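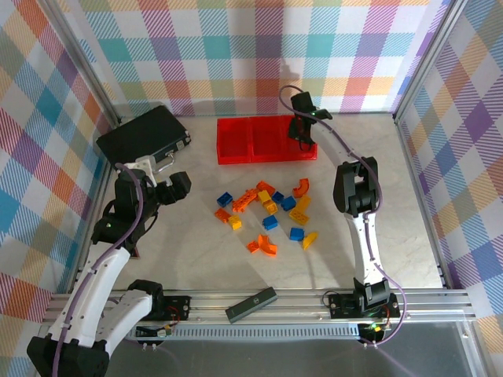 How much slack should a cable have on a small robot arm?

Enough that the arm can reach its farthest point and fold all the way back without the cable pulling straight at either end. On our two arms that came to 120 mm more than the length measured along the links with the arm stretched out. Most of the extra goes at the wrist and the elbow, where the bending happens.

Tips from the two-arm bench at the Kocabaş workshop

These notes cover the sorting bench we put together in October. They should suit any small arm bolted to an aluminum rail.

Running the cables

Clip the cable to the straight parts of the arm and leave it free over the joints. A clip right next to a joint will pinch the cable the first time the arm folds. We leave 70 mm between the joint and the nearest clip.

Move the arm by hand, power off, through its whole range before you tighten anything. Watch the loop at the wrist. If it can drop in front of the fingers, shorten it a little or turn the clip so the loop stands up and away.

Use a bright cable. Ours is purple because Selim Tatlı had a roll of it left over, and it has been easy to spot against black joints and white links. A black cable on a black elbow is hard to check from where you stand.

Where the cable goes over the front edge, cover the edge. Split tubing works. So does a strip of felt, though it needs replacing more often.

Mounting on the rail

Set both bases loosely on the rail first. Run each arm slowly to the middle of the floor and see where they could meet. Then slide the bases and tighten the bolts, a bit at a time, going from one side to the other.

Check the bolts again after the first day. Two of ours had backed off. Kadir Kurtuluş put a paint mark across each bolt head and the bracket, and now a glance is enough.

Keep the small circuit boards off the bare metal. Nylon spacers are cheap. Leave the boards where you can see their lights, and tie the red and black wires down close to the connector so a tug doesn't land on the solder.

Don't use the rail as a shelf. Everyone does it anyway. At least keep the stretch beside each base clear.

The floor and walls

A marble-look sheet in pale gray does fine for the floor. It wipes clean, and blue, orange and yellow bricks show up well on it. Avoid anything glossy if a camera will be looking down. We tried a shiny white board first and the lamp reflection hid whatever was lying under it.

Patterned walls are a matter of taste. The pastel plaid was Padmavathi Pinto's choice. We wanted to know if the sorting would still work with a busy background, and so far it has. If you are just starting out, plain walls give you less to sort out when something goes wrong.

Press the wall covering into the corners with a plastic card before fixing it. A bubble behind the covering throws a shadow that moves with the lamp.

Picking parts to practice on

Toy building bricks are good for this. They are light, they don't roll far, and if one gets squeezed too hard you have lost very little. Curved pieces and arches are harder to grip than the straight ones, so leave them out for the first few runs.

A divided plastic tray makes a good target. Push it up against the back wall so it can't slide away when the fingers touch the rim. Ours moved until we added two dots of putty under it.

For practice with handles, a small hard case laid flat works well. Start with it empty. The handle should stand a little proud of the case or the fingers will scrape along the front.

Before each session

Hands out, then power on. Look for the green lights. Run each arm by itself at low speed, then both. Ozan Dönmez keeps the stop switch on the left side of the bench and wants it left there – please don't move it.

Spare clips are in the drawer marked Vuken, and the felt strip is in the one below.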